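# Cleaning up a bill of materials before you import it

Every PLM rollout reaches the afternoon when someone opens the master spreadsheet and goes quiet. Ours had 321 lines, four spellings of "washer" and a column headed DO NOT USE that three departments were using. If you have a file like that and an import date in March, the steps below will get you most of the way.

I'm writing with Rusanance in mind, as that's what we moved to at Pavach, but the import rules are much the same in any tool that takes a CSV and then complains about it.

## Before you touch anything

Save a copy of the spreadsheet as it is today, make it read-only, and put it somewhere dull. You'll want it later when a buyer swears a part used to have a different supplier.

Then freeze the original. Send one email saying that changes go to you until the import is done. People will ignore it, so also take away their edit rights.
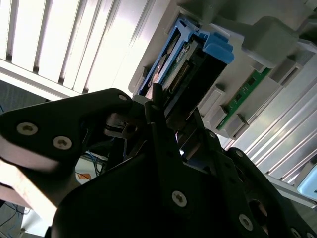
## Step 1: Cut the columns

Our export had a column for every opinion anyone had held since the company opened. The import template wanted 13. Go through yours and mark each column as keep, merge or drop.

Keep:

- part number
- revision
- description
- unit of measure
- quantity per parent
- parent number
- make or buy
- supplier and supplier part number

The rest depends on your template. "Notes" is a hard one. Most of ours were old arguments, though two of them held the only record of a torque limit. Read them all before you drop the column. It took me 30 minutes and a sandwich.

## Step 2: Fix the part numbers

Sort by part number and look for the usual damage:

1. **Missing leading zeros.** The spreadsheet helpfully decided 00417 was 417. Format the column as text first, then put the zeros back. Doing it the other way around gives you the same mess and less patience.
2. **Trailing spaces.** You can't see them, and the importer can see nothing else. Run TRIM on the whole column and paste the results back as values.
3. **Revisions glued to the number.** If you find 2210-C, split it into a number and a revision. Watch for parts where the dash and letter mean a color.
4. **Numbers with "NEW" on the end.** Find out how new. Ours were old enough to have been replaced twice.

Resist the urge to invent a smarter numbering scheme while you're in there. I've sat in that meeting. It is still going on, as far as I know.

## Step 3: Find the duplicates

Matching on part number finds the easy ones. The rest are the same bolt bought under different names, so sort by supplier part number as well and compare neighbors.

We found almost 80 suspects this way. Don't delete any of them yet. Pick the number that appears on released drawings, mark the others as superseded, and fill in the replacement number so that old work orders still lead somewhere.

If both numbers are on released drawings, go and talk to a designer, and bring coffee.

## Step 4: Check the structure

Each child needs a parent that exists, and no assembly should contain itself. That second check sounds silly until it fails. We had a bracket kit that included a bracket kit, and the trial import went around in circles until the server timed out.

A lookup formula catches orphans. For loops, load the file into the test area and read the error log from the top. The first error is real, and most of the ones below it are that same error in a different hat.
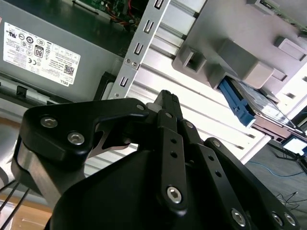
Hòa Mạc wrote in to ask why purchased assemblies shouldn't be broken down to the last screw while you're at it, given that the supplier's list is right there in the folder.

You can do it, and you'll then own every change the supplier makes. I'd stop at the level where you order things. If you buy it as one item, it gets one line, and the supplier's list goes in as an attached document. The exception is anything you stock spares for, which needs its own number anyway.

## Step 5: Import a small piece first

Choose one product, preferably one with a few levels and a reputation for trouble. Import it into the test area, export it again, and compare the two files line by line. Units are where it tends to go wrong: our adhesive came back in "each."

Once the round trip is clean, load the rest, start to finish, in one go. Then give people their edit rights back, slowly.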